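Incidencia: retraso intermitente en el cierre de la pinza durante la demostración
Sistema: Nalen, célula de demostración, planta de Gavatley
Abierta por: Saturnino Olmedo
Asignada a: Gus Whitlock (soporte Namia)
Prioridad: media
Estado: resuelta, en observación

Descripción
Durante la jornada de puertas abiertas de octubre, en la tarea de recoger calzado del suelo y colocarlo en el zapatero, la pinza tarda en cerrar 800 ms desde la orden. Lo normal en esta unidad son 45 ms. El fallo aparece con el segundo grupo de visitantes y no genera alarma en el controlador. La trayectoria del brazo es correcta.

Comprobaciones previas (S. Olmedo)
10:20 — Reinicio del controlador de la pinza. Sin cambios.
10:35 — Cable de la muñeca revisado y conector reapretado. Sin cambios.
10:50 — Repetida la tarea con las sandalias en el suelo. Se adjunta vista de la cámara de muñeca.
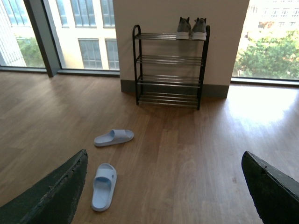
Adjunto 1. Cámara de muñeca: sandalias en el suelo y zapatero al fondo, con las zapatillas grises en el nivel superior.

Respuesta (G. Whitlock)
11:15 — El contraluz de los ventanales no explica el retraso: la orden de cierre sale a tiempo y la demora está después. Los dedos tienen rozaduras en la cara y el borde mellado. Conviene cambiarlos, pero es un asunto aparte. Enviadme el registro del bus y la lista de clientes conectados.

11:40 — Registro recibido. Hay 2 clientes leyendo el estado de la pinza: el controlador y el panel para visitantes. El panel consulta sin límite de frecuencia y deja en cola 4.000 mensajes. Las órdenes de cierre esperan detrás.

Acción
11:55 — Panel pasado a modo de suscripción. Cola vaciada. Tiempo de cierre medido: 45 ms.
12:30 — Tarea repetida con el tercer grupo, sin retrasos (Olmedo).

Pendiente
Pedir juego de dedos de repuesto.
Limitar por configuración la frecuencia de consulta del panel — lo prepara Whitlock para la próxima versión.
Mantener el ticket abierto hasta la visita de Schumacher.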